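# Estimating grasp yaw for elongated boxes from the wrist camera

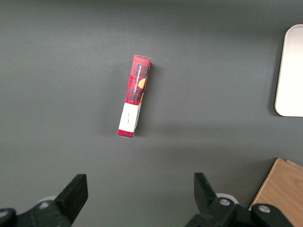 This page covers the yaw estimator in the Maihi perception package: how to configure it, how to run it on one image, and how to pass the result to the grasp planner. It assumes a parallel-jaw gripper, a wrist-mounted camera and a completed hand-eye calibration. If the calibration is older than your last gripper swap, redo it first.

## 1. Mask the gripper

The jaws take up the same pixels in every image while they are fully open. Build a static mask once per gripper and per opening width:

```
maihi mask build --opening max --out masks/open.png
```

Dilate the mask by 9 pixels. Without the dilation, the pad edges survive as long straight contours and the rectangle fit will sometimes lock onto them. Ambros Kälin's original script used no dilation, so masks copied over from the Fumness branch need to be rebuilt.

## 2. Segment against the table

A matte grey table has low saturation. Convert to HSV and threshold on saturation, not on value, so that cast shadows stay with the background.

```yaml
segment:
 space: hsv
 channel: s
 min: 112
 close_kernel: 9
```

Saturated red packaging passes this threshold easily. White labels and black print do not. On a tartan shortbread carton with a white band across its lower part, the first pass returns two regions: a long one above the band and a short one below it. The closing kernel fills the dark lines of the tartan but is too small to bridge the band.

Don't enlarge the kernel to fix this. A kernel wide enough to bridge a label will also join the box to a neighbouring object. Use the merge step.

## 3. Merge collinear regions

```yaml
merge:
 enabled: true
 max_angle_deg: 9
 max_gap_ratio: 1.5
 width_tolerance: 0.2
```

Two regions are merged when their long axes agree within `max_angle_deg`, their widths agree within `width_tolerance`, and the gap between them is less than `max_gap_ratio` times the box width. Short fragments have poorly defined long axes. If a fragment's aspect ratio is below 1.3, the angle test is skipped and the fragment centre is tested against the axis of the longer region.

Regions touching the image border are dropped before merging. Trays and boards at the side of the workspace are normally removed here. A wooden board can pass the saturation threshold under warm lighting, so leave `drop_border` on.

## 4. Fit and resolve the angle

The estimator fits a minimum-area rectangle to the merged contour. Older OpenCV builds return an angle in [-90, 0) and may swap width and height. Normalize before using it:

```python
(cx, cy), (w, h), a = cv2.minAreaRect(contour)
if w < h:
 a += 90.0
yaw = (a + 90.0) % 180.0 - 90.0
```

`yaw` is now the direction of the long axis in image coordinates. The jaws must close across the short axis, so the planner adds 90 degrees to get the closing direction. The box is symmetric for this purpose: a yaw and the same yaw plus 180 degrees give equivalent grasps. The planner picks whichever needs less rotation at the last wrist joint.

## 5. Send the target

```
maihi grasp plan --image capture.png --mask masks/open.png --dry-run
```

The dry run prints the centre in the base frame, the yaw and the required opening. Check three things:

- the centre falls on the box and is not pulled toward the longer fragment
- the opening exceeds the box width by the configured clearance
- the wrist rotation stays inside the joint limits

If the centre is off along the long axis, the merge has failed. Rerun with `--debug-merge` and read the rejection reason for each pair. The usual one is `gap_ratio`.

## Known problems

Issue 812: closing fails silently on single-channel input.

Issue 817: yaw jumps between frames when the aspect ratio is close to 1. Rakiya Iyamu has a patch in review. Until it lands, set `min_aspect: 1.3` and send squarer objects to the generic planner.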